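Sultska grip-release fault

The Sultska grip-release fault was a recurring failure in a two-armed sorting cell operated by Cakent at its Forerham test site. In the fault, a gripper opened without a command while the arm was in motion, dropping the item it held. It was first logged in February, during a trial in which household goods were moved between a shallow tray and baskets. No injuries were reported.

Background

The cell, sold under the name Sultska, used two arms with parallel grippers and a shared controller supplied by Tijani. Its trial plan called for 1,000 transfers of mixed goods - hard, soft, flat and round - without a change of tooling. The first release was recorded on transfer 21.

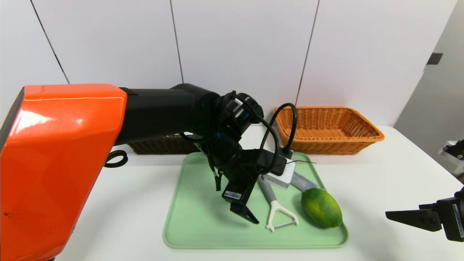
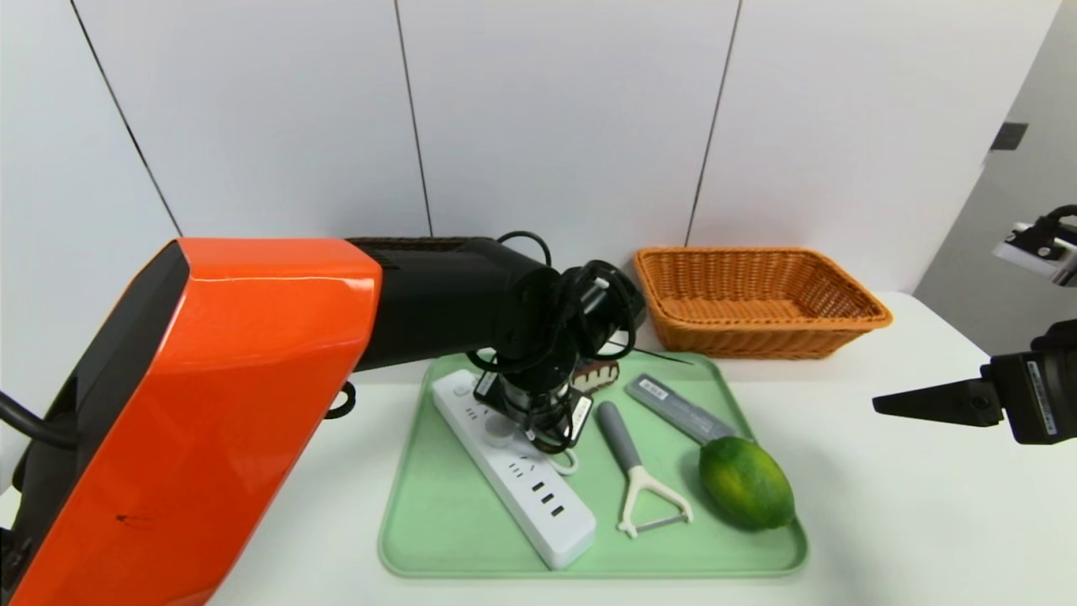
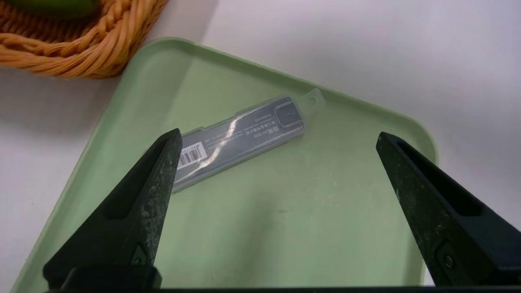
Tray work at the Forerham cell, with the peeler and fruit (first), the power strip (second) and a translucent case (third).

Investigation

Early reports blamed low grip force, and the force setting was raised. Releases continued at the same rate. Tsutomu Hirano, the site's safety engineer, then compared the logs of both arms and found that each release came within 40 milliseconds of a brief loss of signal from the gripper. The controller treated the lost signal as a restart and sent the fingers to their open position, the factory default.

Signal loss was traced to a connector in the wrist, where repeated bending of the cable had loosened a pin. The connector had passed inspection with the arm at rest. Hertta Keskinen of Tijani reproduced the fault on a bench by flexing a cable of the same type through the full range of the wrist.

Corrective action

Tijani changed the default so that a gripper holds its last position after a signal loss and the arm stops. Cakent added a strain relief at the wrist and shortened the cable inspection interval to 4 weeks. The new default raised a separate concern - a hand caught between the fingers would no longer be freed by a restart - and a manual release was fitted to each arm before the trial resumed.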